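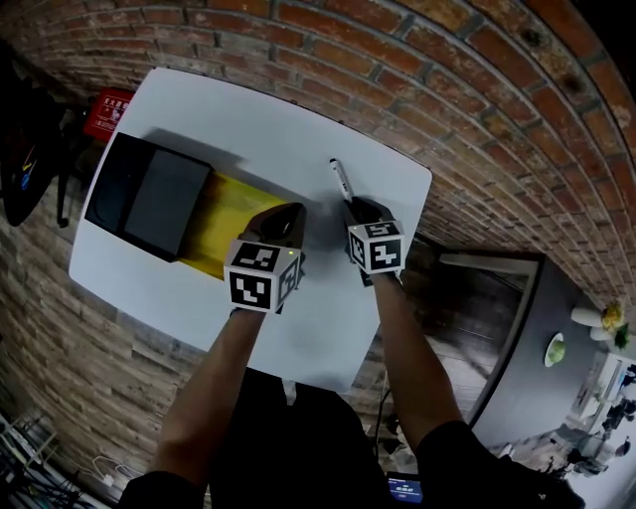
Ticket: right glove pose jumps in Breathnach tracker
Opened 15th July

Hi all, me again! The cube pose for the right hand keeps flipping in the marker task (pen in the right hand, left hand on the yellow sheet by the black box). Left is fine. Right will be happy for a bit, then the wrist snaps over in the replay and comes back 2 frames later, which makes the retargeting step throw a fit.

What I tried so far:

Re-ran the fisheye calibration in Vornadska. Small improvement near the edge of the view, flips still there.

Bumped the solver from 1000 iterations to 2000. Slower, same flips. Put it back.

Turned the lights up, since the room is pretty dim and the white cubes are over a white table. Fewer dropped detections on both hands - but the flips didn't care.

Dumped the raw detections for one episode and found 36 bad frames. In every one, the solver only got a single face of the cube and picked the wrong one of the two possible poses. So I think it's the solver, and the detector is doing its job.

Workaround for now: in the config set single_face_prior to last_pose and clear the cache (it won't pick up the change otherwise, ask me how I know). Replay looks clean on that episode. Haven't tried the June recordings yet.

Can someone on the Findeo side check if that flag survives an export? Leaving this open.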